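Re: [site-owners] Search traffic fell off a cliff in July

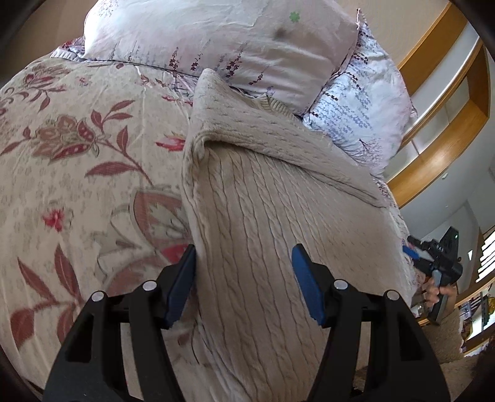
Did the July drop come from a penalty?
Almost certainly from your own robots file, which has been telling every crawler to stay out of /articles/ ever since the move to the new host.

Periklis Gkikas wrote:

> Hello all,
>
> Long-time reader, first-time panicker. My site on Dorkau (the little
> mapping library, not the town) used to get 4000 visits a month from
> search. In July it got 991. I have changed nothing except the host,
> the theme, the menu, and the page addresses.
>
> Ukico's site checker says my "trust flow is leaking" and offers to
> plug it for a monthly fee. A man on another forum says a rival is
> copying my pages and the search engine likes his copies better. He
> has shown me one, and it is my page, typos and all.
>
> Should I file a complaint? Should I buy the plug?
>
> Periklis

Periklis,

I enjoyed "nothing except" very much and have read it out loud to two people.

Don't buy the plug. I paid Ukico for one quarter, back when I believed in things, and got a PDF with a gauge on it. The needle was in the orange. I paid again and the needle was in a slightly friendlier orange. My traffic, meanwhile, did what it was going to do.

Now the boring part. I went and looked at your robots file, and there's a line in it that blocks the articles folder. My guess is that it came over from Zornudon's staging setup, which adds that line so half-built sites don't get indexed and then leaves it there when you go live. They do mention it. It's in the last paragraph of the help page for something else. Take the line out, save, load the file in a browser in a private window, and make sure you're seeing the new one and not a cached copy. I once spent an evening fixing a file I had already fixed.

Second, your old addresses. I tried 15 of them from the links page on my own site, and every one landed on your home page. Not an error, not the new article, just a cheerful welcome. The search engine sees a pile of articles that all became the same page, and it shrugs and drops them. You want each old address to forward to its own new one, with a permanent redirect (301, not 302). If the new addresses follow a pattern you can do most of it with one rule. Yours mostly do, apart from the Tai tutorials, where somebody has decided the word "the" is optional. Those you'll have to type out. There are 43 in your sitemap, so put the kettle on.

While I'm on the sitemap — it still lists the old host name. Regenerate it and resubmit it after the redirects are working. If you do it first you'll be inviting the crawler to a party at a house you've moved out of.

As for your rival, I had a look at the copy. It's your text, all right, including "coordiantes" in the second heading. But the copy was only ever going to outrank you if your own page went missing, and yours went missing. I'd fix the site and give it a few weeks, and then see whether he's still above you. If he is, file the takedown. Keep it dull. State which page is yours, when it went up, where the copy is. The form has a big box for "additional information," and the people who fill that box with feelings are the ones who write to this list six months later. I include myself.

What I wouldn't do is the trap-word thing that came up in the last thread, where you hide a nonsense phrase in the page to catch him at it. You already know he's copying. All you'd get is a nonsense phrase on your page, and one of your actual readers will write in to ask what it means. Mine did, for a year.

On how long it takes: I don't know, and neither does anyone who gives you a number. When I made a similar mess of my own redirects, the big pages came back first and the small ones wandered in over the rest of the season. A few never did. I looked at those again and could see the engine's point.

Post the redirect file here before you upload it if you want another pair of eyes. Leave the theme alone until this is settled, please. And the menu.

> P.S. Is it true you get ranked higher if you post before 9 a.m.?

It is not, but I'd like to meet whoever started that one and find out what time they get up.

--
To leave this list, send a blank message with "unsubscribe" in the subject line. Replying to everyone with "please remove me" does not work, though it remains popular.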